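Möbelspenden für die Lesestube Kurnar

Die Lesestube Kurnar nimmt im April wieder gebrauchte Kleinmöbel aus Holz an. Gesucht werden vor allem Schränke mit Türen und offenem Aufsatz, in denen Bücher stehen und Spiele verstaut werden können. Einlegeböden sind nach Möglichkeit mitzuliefern. Der Bestand umfasst derzeit 751 Bände, von denen 200 noch in Kartons lagern. Für den Transport gewährt der Trägerverein Zuccaro einen Zuschuss von 15 Euro je Möbelstück. Die Annahme leitet Graziella Ferraro. Angebote sind schriftlich mit Angabe der Maße an die Geschäftsstelle zu richten.
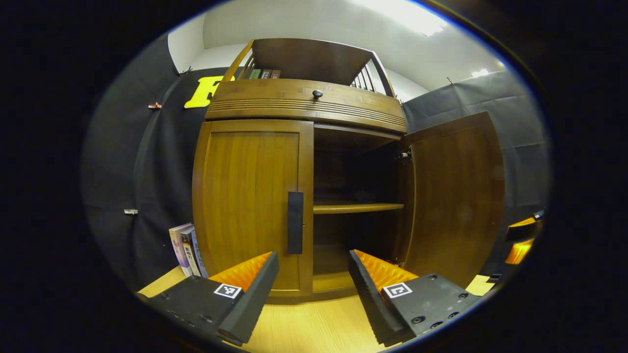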